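Getting the Bags Off the Floor: One Rack, One Gallery

14 shares | 3 comments

Posted January 2022

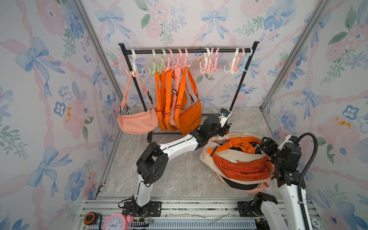

The black rack, with the orange bags together and the rest still in a pile.

Bags are harder to store than coats. They slide off shelves, their straps knot together in baskets, and a stack of them on the floor grows until the one you want is at the bottom. For this gallery we looked at a low-cost fix: a small metal clothing rack fitted with multi-pronged hooks instead of hangers. There is one main picture, and the notes below it cover the parts of the job in the order we would do them.

The rack

A plain black rack with a top bar and a low base bar is enough for everyday bags. It doesn't need shelves or a cover. The side posts on this one end in small knobs, which helps if you like to loop a single light strap over the end. Set it against a wall if you can. A rack in the middle of a room gets pushed from both sides and ends up crooked.

Measure the drop before you buy. Hang your longest strap from a broom handle held at the height of the bar and see where the bottom of the bag ends up. The peach-pink shoulder bag on the left has a long strap, and its body hangs just above the base of the rack. Any longer and it would need to be doubled over. Shortening the strap at the buckle works too, but then you have to let it out again each time you use the bag.

The hooks

These are plastic, in white, pale green, pink and light blue. Each one clips over the bar and has several curved arms below. They are sold for scarves and belts as well as bags. We first tried single S-hooks in the Larlow apartment and went back to this kind after a week. S-hooks lift off the bar when you take the bag down, and we were always picking them up.

The mixed colors can be put to use. Give one color to each kind of bag, or one to each member of the household. If you would prefer them to match, buy them in one color at the start. Our second set, ordered later, was a slightly different white.

One strap per prong is the rule that makes the most difference. With two straps on the same prong, the lower one has to come off with the upper one. Loop the strap over fully so it sits in the curve of the arm.

Grouping by color

The orange bags have been hung close together with a pink one among them. Grouping by color looks tidy from across a room and makes it easy to find the bag you have in mind. The drawback is that bags of similar size hide each other. The three orange ones overlap so much that only parts of them show at the bottom. Leaving an empty hook between the fuller bags would fix that, and there are free white and pink hooks farther along the bar to move them to.

Grouping by use is the other common way. Everyday bags go at the end nearest the door, travel bags at the far end, and anything seasonal goes in a box until February or whenever the weather changes. We have tried both and now use a mix.

The pile

On the right side of the floor is a pile of bags. A large cream canvas bag lies flat with an orange waist bag over it, and the edge of a pale pink bag shows underneath. Take a pile like this from the top down. Pulling on a strap near the bottom tightens everything above it.

Empty each bag before it goes up. Receipts, coins and pens add weight, and a full bag hangs out of shape. Close the zippers. On a waist bag, clip the buckle shut so that the belt makes a loop, then hang it by the loop. Left open, the two ends trail down and catch on whatever is next to them.

Large canvas bags are a special case. They take up a lot of the bar and cover whatever is beside them. We hang ours at the very end, or fold it in thirds and keep it elsewhere.

The wall and floor

The wallpaper has large blue bows, pink ribbon garlands and soft flowers with green sprigs. It is a busy pattern, and a thin black rack stands out well against it. The floor is pale gray with a marble pattern. If your own floor is smooth, felt pads under the base will prevent scratches. A Kaewsai rug we had in the hall did the same job, but it made the rack lean.

Keeping it in order

Set a limit. Ours is 10 bags on the bar, and a new one means an old one goes to the donation box. Wipe the plastic hooks when you dust. Check the top bar now and then for sagging in the middle, and move heavy bags out toward the posts if you see any.

235 views

Comments (3)

hallwaycloset
We have a Moven rack with the same kind of hooks. They hold fine for small bags but I took my work tote off after one of the arms started to bend. It goes on a wall peg now.

pinebrook_8
Do the hooks slide along the bar? Mine all drift to one side whenever I take something down. I ended up putting a rubber band on each side of every hook. Not pretty but it works.

T in Cedance
I tried sorting by color and my family gave up on it in 2 days. By person works better for us. Nice wallpaper.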